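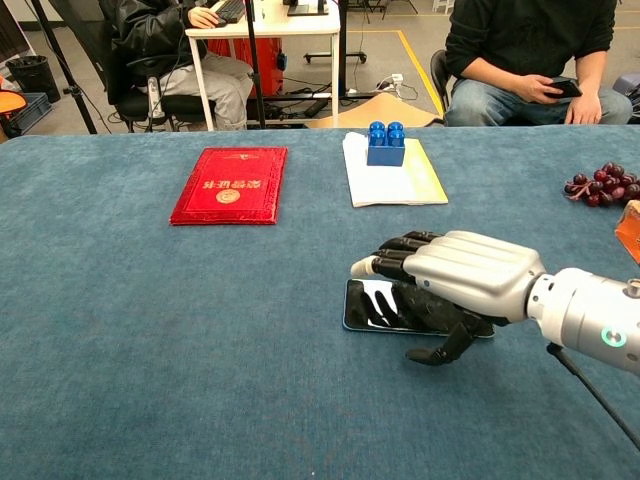 Figure 3. Table d'essai recouverte de feutre bleu-gris, au cours d'une séance : chemise rouge à bordure dorée, pile de feuilles blanches et brique de jeu bleue, téléphone noir, raisin.

3.2. Surface de travail et composition des ensembles d'objets

Le corpus Itent porte sur l'encombrement des tables partagées, entendu comme la coprésence, sur un même plan, d'objets de bureau et d'objets sans rapport avec le travail. Il comprend 82 dispositions, relevées dans les locaux de Kavetti et complétées en février par une seconde série. Le protocole de relevé reprend celui de Myklebust, avec deux modifications portant sur le revêtement et sur la règle de superposition.

Le plan de travail est recouvert de feutre (figure 3). Lors des essais préliminaires menés sur un plateau nu, les objets plats et lisses se déplaçaient au moindre contact avec la table, et les écrans se confondaient avec les reflets du plateau. Le feutre supprime la seconde difficulté et atténue la première. Il ne modifie pas les reflets propres aux objets : l'écran d'un téléphone posé face vers le haut continue de renvoyer l'image de ce qui le surplombe, et les annotateurs ont reçu pour consigne de ne pas coder ces reflets comme des objets.

Quatre classes ont été retenues : documents (feuilles, chemises, certificats), appareils personnels, denrées, objets ludiques. La disposition de la figure 3 réunit les quatre. Les documents y sont représentés par la chemise rouge, dont les caractères chinois dorés apparaissent à l'envers pour l'observateur, et par la pile de feuilles, sous laquelle dépasse à droite une feuille jaune pâle. L'orientation des inscriptions est codée séparément de la position, car Kristiansen signale qu'un document retourné est plus souvent attribué à une personne assise en face.

La règle de superposition est la suivante. Un objet reposant entièrement sur un autre est enregistré comme dépendant de celui-ci ; tel est le cas de la brique à quatre plots placée sur les feuilles. Une pile de papier compte pour un seul support, quel que soit le nombre de feuilles. Les grappes de fruits sont également traitées comme une unité. Les objets situés en bordure de table et visibles en partie seulement sont conservés avec la mention « incomplet » et exclus du calcul des distances.

Au total, 2481 occurrences d'objets ont été annotées, dont 1356 documents. Les relations de superposition sont au nombre de 1033. L'arrière-plan (sièges, bureaux voisins, personnes assises) n'a pas été annoté. Les désaccords entre annotateurs concernent surtout les feuilles partiellement recouvertes ; ils ont été tranchés selon la procédure Sakness, décrite en annexe B.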